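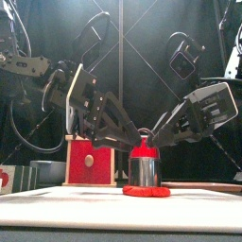
Resting Rings for Metal Containers
Design and Materials, project report, group 2
Resbridge, March

1. What we were asked to do

Pick an everyday storage problem, test a cheap fix, write it up. Ours is noise and sliding. Metal canisters and cups on a hard tabletop are loud when you put them down and they skate if you bump them. Everybody in the group had one at home that does it. Fix: a ring of cloth under the base. Nothing to install, goes in the wash.

2. Materials

One stainless steel canister with a red lid, small handle loop on top
One short metal cup
Red cloth, made up as a ring
White tabletop
Dry rice for weight
Kitchen scale (Grarner, borrowed)

Canister empty was 149 g. Filled to just under the lid, 1,035 g. We didn't fill the cup, ran out of time, see section 5.

3. Making the ring

First version was just the cloth folded flat in a square. Too thick at the corners, canister rocked. Second version we rolled the cloth loosely and closed it into a circle. Lumpy but better. It should come out a bit wider than whatever stands on it, otherwise the base rides up on one side and you get a lean. Pattern was from a Borano pot stand leaflet, made smaller.

We did not hem the edges. Should have. There was fluff on the scale by the end.

4. Tests and results

Put-down test: lower the canister by the handle, let go for the last bit, listen. Bare table = clear ring. Folded square = dull thud. Rolled ring = hardly anything. All by ear, same person listening each time, so treat it as opinion.

Push test: push sideways at mid height with one finger. Empty on bare table it slides right away. Empty on the ring it tips before it slides, wich we did not expect. Full on the ring it stays put and you have to push a lot harder before anything happens.

Lift test: pull the lid straight up by the loop, no hand on the body. Full canister stayed down and the lid came off. Empty canister came up with the lid and had to be held. Ring made no difference to this one, it's all weight and how tight the lid is.

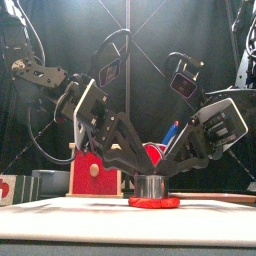

One comment on our draft was that a short cup has no real need of a ring, it is low and wont fall over, so why not drop it and spend the time on a second canister. Fair about the tipping. We kept the cup in for the noise, a thin rim and a hard table make a nasty sound and the ring takes most of it away. The cup also settles lower into the cloth than the canister does, so the same ring doesnt suit both.

5. Problems

No sound meter. The Panyasiri phone app we tried kept picking up the hallway.
Only one kind of cloth. Felt would probably hold its shape longer.
Ring gets flatter with use and needs plumping up again between trials. We forgot this in the first set and threw those numbers out.
No filled cup results.

6. Next

Hem the ring. Make two sizes, one for the canister base and a tighter one for the cup. Repeat the push test with the canister half full, that is how most people's are most of the week. Wash it and see if it shrinks.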